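Rubrique : Méthodes & ateliers > Tri, préparation, conditionnement

Mettre en place un poste de prise robotisé pour articles mélangés : la marche à suivre côté équipe

Mis à jour le 28 novembre 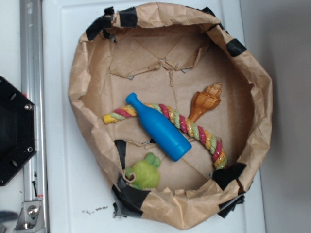
Un poste de prise automatisé se prépare avec les articles qui posent problème, pas avec des cubes en mousse. À l'atelier de Cimberg, où nous trions des retours de jouets et de petits articles de bazar, nous avons perdu une partie du mois d'août à régler un bras sur des boîtes en carton bien carrées. Le jour où il a reçu de vrais retours, il a fallu tout reprendre. Cette page décrit la méthode que nous suivons maintenant, y compris pour le nouveau poste de Prultinach.

Elle s'adresse aux chefs d'équipe et aux opérateurs. Le câblage, la mise en sécurité et la programmation relèvent de l'intégrateur et ne sont pas traités ici.

1. Composer le lot d'essai

Demandez aux personnes du tri de choisir les articles. Elles savent lesquels glissent, lesquels roulent et lesquels s'accrochent aux autres. Un bon lot d'essai tient en peu de pièces à condition qu'elles soient vraiment différentes : une bouteille en plastique bleu au col étroit, une corde tressée de plusieurs couleurs, un coquillage brillant en forme de conque, une petite peluche vert citron. Avec cela, on a du rigide et du souple, du lisse et du pelucheux.

Laissez les articles se chevaucher. Une bouteille posée en travers d'une corde, c'est ce que l'opérateur trouve dans un bac à l'arrivée, et c'est le cas que le bras doit savoir traiter. Si vous espacez les pièces à la main avant chaque essai, les résultats ne vaudront rien en production.

2. Choisir le contenant

Pour la phase d'essai, n'achetez pas de bac. Du papier kraft brun froissé, monté en cuvette et tenu par des morceaux d'adhésif noir, suffit. On le refait en quelques minutes quand on veut changer la hauteur des parois ou le diamètre, et une pince qui touche le bord n'abîme pas grand-chose.

Trois points à surveiller :

- Le fond doit rester plat. S'il se bombe, les pièces partent contre la paroi.
- Les parois hautes compliquent la prise des articles appuyés contre elles. Gardez-en au moins un dans cette position.
- L'adhésif se décolle et il brille. Remplacez les morceaux déchirés et retirez ceux qui tombent au fond avant de relancer une série.

Quand les essais sont concluants, passez au contenant définitif et recommencez la série entière. Ne reportez pas les résultats de l'un sur l'autre.

3. Préparer le plan de travail

Un plateau blanc aide à voir ce qui traîne. Essuyez-le au début de chaque série et chaque fois que des miettes ou des débris s'y déposent. Vérifiez les vis des supports et des profilés aluminium, et ramassez toute petite pièce qui se trouve à côté. Cette vérification figure sur la fiche de prise de poste et se signe.

Repérez l'emplacement du contenant par un marquage au sol du plateau. À Cimberg, l'équipe du matin et celle de l'après-midi ne le posaient pas au même endroit, et nous avons mis longtemps à comprendre pourquoi leurs chiffres différaient.

4. Faire la série

Comptez 40 prises par type d'article, pas moins. Pour chacune, l'opérateur note l'un des résultats suivants : prise réussie, article lâché, article manqué, deux articles pris ensemble. Il n'intervient pas pendant la série, sauf pour un arrêt de sécurité.

Prévoyez 2 personnes au démarrage, une qui observe et une qui note, et échangez les rôles à mi-série. C'est fatigant de regarder un bras travailler. Les erreurs de relevé arrivent surtout vers la fin.

Sur le poste de Cimberg, nous avons relevé 2 820 prises avant la mise en service. C'est long, et la direction trouvait que c'était trop. Je referais pareil.

5. Répartir le travail entre le bras et les opérateurs

La tentation est de donner au bras tout ce qu'il peut saisir. Nous avons procédé autrement : l'équipe a d'abord listé les gestes dont elle voulait se débarrasser, et nous avons regardé ensuite lesquels étaient automatisables. En tête venait le fait de se pencher au fond des bacs, des heures durant. La sortie des articles est donc passée au bras. L'examen de leur état, le contrôle des coutures et la décision de remettre en vente ou de recycler sont restés à la main.

Conséquences pratiques pour les personnes du poste :

- On se penche moins, mais on reste davantage debout au même endroit. Il faut des tapis et une rotation toutes les heures.
- La cadence vient maintenant de la machine. Prévoyez une zone tampon entre le bras et la table de contrôle, assez grande pour qu'un opérateur puisse prendre le temps d'un article douteux.
- Les reprises après blocage deviennent une tâche à part entière. Elles doivent apparaître dans le planning et dans la fiche de poste, avec la formation correspondante.
- Le relevé des prises sert à régler la machine. Écrivez-le noir sur blanc : il n'est pas utilisé pour évaluer les opérateurs. Chez nous, la question a été posée dès la première réunion.

Aucun poste n'a été supprimé à Cimberg. Deux contrats d'intérim n'ont en revanche pas été renouvelés à la fin de la saison, et il vaut mieux le dire que le laisser découvrir à ceux qui liront ce guide avant leur propre installation.

6. Suivre les premières semaines

Gardez le lot d'essai dans une caisse étiquetée à côté du poste. Après toute modification, qu'il s'agisse d'une pince, d'un éclairage ou d'une mise à jour, refaites une série courte avec les mêmes articles. Remplacez les pièces usées par des pièces du même type : une corde qui s'effiloche à un bout ne se prend plus comme une neuve.

Tenez un cahier au poste. Les opérateurs y inscrivent les articles que le bras refuse et ce qu'ils ont fait à la place. Relisez-le avec eux une fois par semaine, au poste, cahier en main.

Commentaires (3)

atelier_nord
Merci pour la partie sur la zone tampon. Chez nous elle a été oubliée dans l'implantation et les filles du contrôle courent après le bras toute la journée. Quelle longueur avez-vous prévue ?

Réponse de la rédaction
Un mètre cinquante de convoyeur à Cimberg. C'est un peu court quand arrivent les gros articles, on fera plus long à Prultinach.

mecano72
Pour les objets brillants ou un peu translucides, essayez de déplacer l'éclairage avant de toucher aux réglages de la pince. On a cherché deux jours du mauvais côté.

À lire aussi

- Rotation des postes : modèle de planning à imprimer
- Visite de l'entrepôt Grovach : le tri des retours en deux équipes
- Cáceres, un an après : ce que les opérateurs ont fait modifier
- Fiche de prise de poste : les vérifications à signer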